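Moving to Correa, kitchen has one drawer. What do I keep?

posted by setico_bound in Small Kitchens, 202 views

We're leaving a three-bedroom for an apartment in Correa in June. The kitchen has one drawer, two cabinets and a stove that the listing called "charming." I own, by conservative estimate, every food container sold in this state since 2000. My husband wants to keep the bread machine. I want to keep my husband, mostly. How do people decide what goes? Storage unit is out, the cheapest one in Setico costs more than the bread machine did.

plurnapotluck
Did this two years ago with a smaller kitchen and a larger husband. Cook for two weeks out of one box. Anything you pull out of the cabinets goes in the box and stays there after it's washed. At the end, the box is your kitchen. The rest is a museum.

You'll cheat. I cheated with a fondue set. It now lives on top of the fridge in Plurna and judges me.

For the containers, match every lid first. Lids with no bottoms go, bottoms with no lids go, and you should be down by half before lunch. Then pick one shape and stick to it. Rectangular ones that nest are best, round ones waste the corners and you won't have corners to spare. Keep the bread machine only if it has made bread this year. Ours had made one loaf and a smell.

gus_level_1754
just get a bigger apartment

fulness_st_tenant
Ignoring the above. Measure the inside of the cabinets before you pack, including the hinges, which stick out farther than you'd think. I hauled my good stockpot up three flights on Fulness Street and it missed fitting by the width of a handle. It's a planter now.

Also hang things. Pans, colander, measuring cups, all on the wall. Use the one drawer for knives and forks and never let a takeout menu in there. I kept four of the deep trays, for leftovers and for hauling salad to other people's houses, and haven't missed the others.

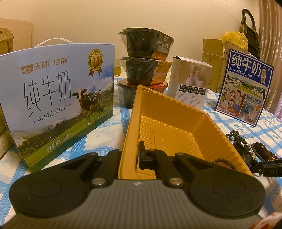 Yellow plastic tray, deep sides, ribbed bottom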